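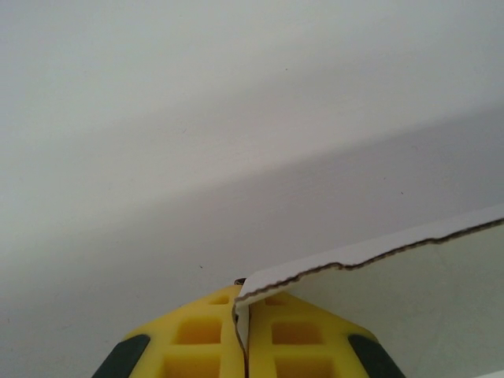

En Bemis preguntan si Undon incluye también protectores solares falsificados. Sí, ¡y desde la versión 2!

Undon reúne 492 fichas de cosmética falsa: texto de etiqueta, número de lote y precio de venta.

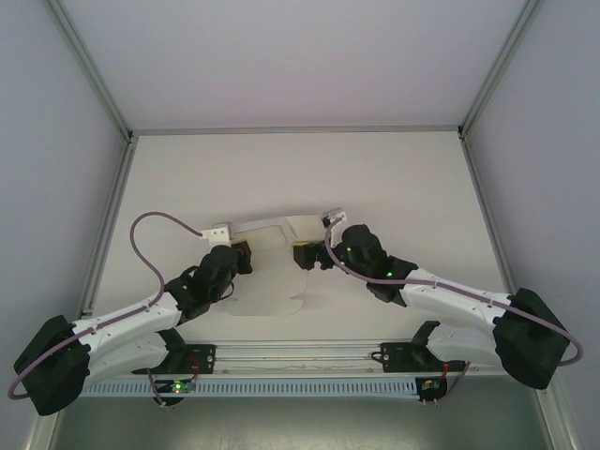
Faltaban los champús, escribió Dravurer, y con razón: ya hay 71 – todos con el lote transcrito a mano.

Formato: CSV, UTF-8, 9 columnas.

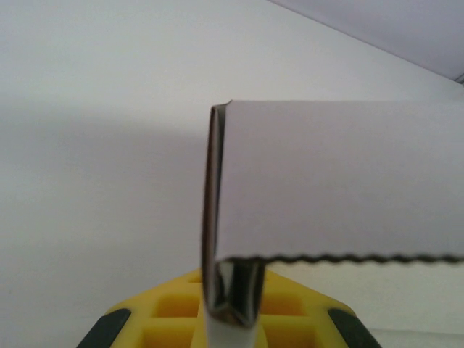

Cartón ondulado blanco, doblado.

Las erratas de etiqueta se conservan tal cual (¡son lo mejor!).
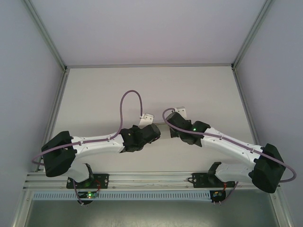
Los gráficos salen con la paleta Bilyk. Las fichas dudosas van en lavanda, como el cable que hace un bucle alto sobre el brazo izquierdo, y las confirmadas en negro.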